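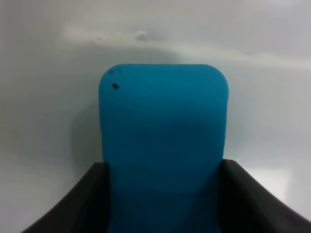 Figure 6.1 Blue object with rounded upper corners, held between two gripper fingers.

Chapter 6
Rapid Damage Assessment After Floods

After reading this chapter, students should be able to:
- distinguish a rapid assessment from a detailed assessment and from an insurance survey
- divide an affected area into survey blocks and assign teams to them
- apply the placard system to common types of housing
- record a placard decision in a form that another team can use
- identify the conditions under which a placard must be reviewed

6.1 The purpose of a rapid assessment

When floodwater leaves a built-up area, the authority in charge must decide which buildings people may enter. The decision is needed early. Residents begin to return as soon as the roads are passable, often before power and gas have been checked, and a closed road holds them back only for a short time.

A rapid assessment answers one question: can this building be entered and used in its present state? It does not set a value on the loss, assign blame for poor construction, or say how the building should be repaired. Those tasks belong to the detailed assessment (Chapter 7) and to the insurance survey, and combining them with the rapid assessment slows all three.

The Wakesex flood is used throughout this part of the book. The river rose over two nights in September and entered the lower town from the downstream side, where the embankment had been lowered for a boat ramp. By the end of the first week of survey work, teams had placed 1059 buildings in one of the three placard classes. Nearly 20 percent of those placards were later changed. Most of the changes went from restricted use to unrestricted use after foundations were exposed and inspected, but a small group went the other way, and that group is examined in Section 6.5.
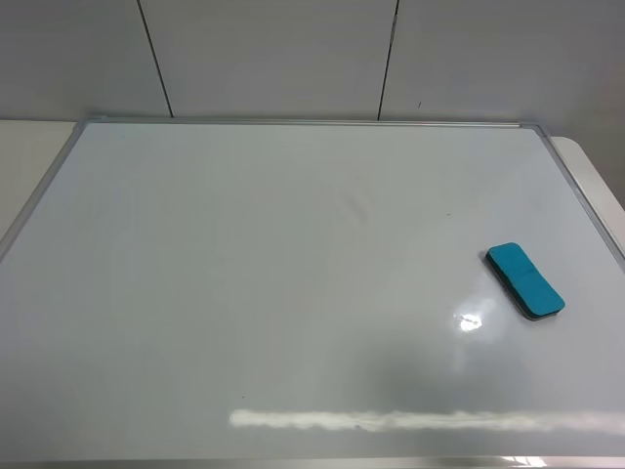
Photo credit: Hamdy Picture Library. Reproduced with permission.

6.2 Survey blocks

The affected area is divided into blocks before any team leaves the assembly point. A block should be small enough for one team to finish in a single shift and should have edges that can be recognized on the ground. Streets, rail lines and canals make good edges. Parcel boundaries do not, as fences are often displaced by moving water and the team may have no other way to find the line.

Blocks are ranked by three factors: the depth of water reached, the speed of the flow, and the number of people who sleep there. Speed is the factor most often left out. A house that stood in a meter of still water may need little more than drying and cleaning, while the same house in the same depth of fast water may have lost the soil under one corner. Where no gauge record exists, speed can be estimated from debris lines, bent signposts and the size of the material the water carried. Gravel on a pavement indicates faster flow than silt does.

At Wakesex the ranking was made on depth alone. The blocks nearest the river were surveyed first, and the Hamdy Street block, which was shallow but lay in the path of the return flow, was left to the fourth day. Several of the houses there had undermined footings.

6.3 Team composition and equipment

A rapid assessment team has at least two members, one of whom must be qualified to judge structural condition under local rules. The second member keeps the record, watches for hazards outside the first member's view, and talks with residents. A single assessor must not enter a flooded building.

Each team carries placards in all three colors, record forms, a flashlight, a crack gauge, a plumb line, a probe rod, marking paint, and a means of contact with the assembly point. Waders are issued only where standing water remains. They give no protection from electric shock, and a team that finds standing water at or above the level of the wall outlets stays outside until the supply is confirmed off.

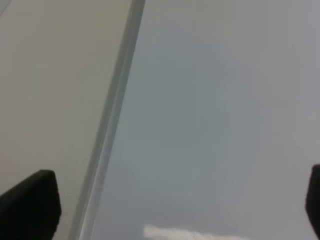 Team members should be rotated. Judgment becomes less consistent over a long shift, and the change is usually toward milder classes late in the day. The Casusico manual, adopted by several river districts, limits a team to 5 hours of survey work in one shift - travel and paperwork are not included in that limit.

6.4 The placard system

Three classes are used.

Green (inspected). No apparent structural hazard was found. The building may be entered and used, although cleaning, drying or utility repair may still be needed. Green does not mean undamaged.

Yellow (restricted use). Part of the building is unsafe, or the time that may be spent inside is limited. The restriction must be written on the placard in words a resident can follow. "Do not use rear porch" is acceptable. "Limited access" is not.

Red (unsafe). Entry is prohibited except by written permission of the authority. A red placard is not a demolition order, and assessors should be ready to say so at the door.

The exterior is inspected first, from all sides that can be reached. The team looks for a building that has moved off its foundation, for leaning walls, for scour at the corners, and for hazards from neighboring structures. If any of these is severe, the red placard is posted and the interior is not inspected. The interior inspection covers floors, load-bearing walls, ceilings holding trapped water, and the connections between them.

Timber floors need particular care. A saturated floor may carry one person and fail under two. The probe rod is used at the edges of the room before any member walks toward the middle.

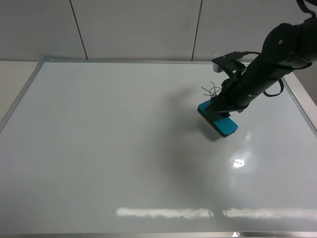

Masonry presents the opposite difficulty. A brick wall may look sound on the day of the survey and crack over the following weeks as the clay beneath it dries and shrinks. For this reason, green placards on masonry buildings over clay should carry a review date. The review may be brief, but it must be made by a team and not left to the occupant.

6.5 Recording and review

The record form holds the address, the block number, the time, the class, the reason for the class, and the initials of both members. The reason is the entry most often missing. Without it, a second team cannot tell whether the condition seen by the first has changed, and the whole inspection has to be repeated.

A placard is reviewed when any of the following occurs: the water rises again, heavy rain falls on exposed footings, a neighboring building is pulled down, or a resident reports new cracks or doors that no longer close. At Wakesex, the placards changed from green to red were all on one terrace. Pumping from a basement at the end of the row had drawn fine soil from beneath the adjoining houses, and the first sign was a door that jammed on the second floor.

The Tistarus dam release, discussed in Section 6.6, shows how the same review rules work when the second rise in water is planned and its timing is known in advance.

Key terms
debris line, placard, probe rod, rapid assessment, return flow, scour, survey block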